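4 Spielküche einrichten und wieder einräumen

Vorab: Der Hersteller Jelldale verspricht auf der Schachtel »Ordnung in Minuten«. Wir haben das nicht erlebt. Die folgende Reihenfolge stammt aus dem Gebrauch, und auch sie hält vermutlich nur, bis jemand Hunger auf Plastiknudeln bekommt.

1. Tischplatte freiräumen und feucht abwischen. Ein Spezialreiniger, wie ihn das Beiblatt empfiehlt, bringt unserer Meinung nach nichts.

2. Den großen Teller zuerst hinstellen, und zwar nach hinten. Er braucht am meisten Platz und wird sonst ständig verschoben.

3. Kleinteile in die Schüssel geben. Das Beiblatt nennt bis zu 76 Teile je Set. Wer nachzählen will, soll es vor dem ersten Spielen tun.

4. Sieb und Tasse in die Mitte, Pfanne und Pfannenwender an die Seite. Der Wender darf quer auf der Pfanne liegen bleiben.

5. Obst einzeln auslegen. Die halbe Orange mit der Schnittfläche nach oben, sonst hält sie jeder für einen Ball.

6. Ketchupflasche zuletzt.

Hinweis: Die Einteilung in »Kochzone« und »Servierzone« (Beiblatt, Seite 7) darf man getrost überlesen. Uns ist kein Kind bekannt, das sich daran gehalten hätte.

Vorsicht: Kleine Lebensmittelteile gehören nicht in die Hände von Kindern unter drei Jahren. An diesem Punkt hat das Beiblatt ausnahmsweise recht.

Der große runde Teller hinten auf der weißen Fläche:
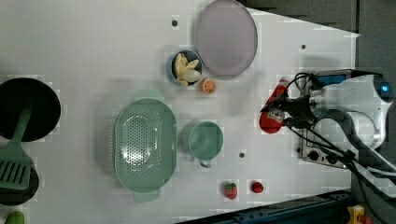
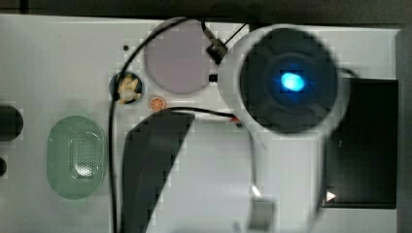 Grethe Ragnarsson wendet ein, Schritt 3 gehöre ans Ende: Bei ihr stehe die Schüssel immer im Weg, wenn das Sieb dazukomme, und danach liege die Hälfte vom Inhalt unter dem Schrank. Außerdem würde sie die Tasse in das Sieb stellen, das spare beim Einräumen einen Griff. Ob die Teile in die Spülmaschine dürfen, habe sie in der Anleitung vergeblich gesucht.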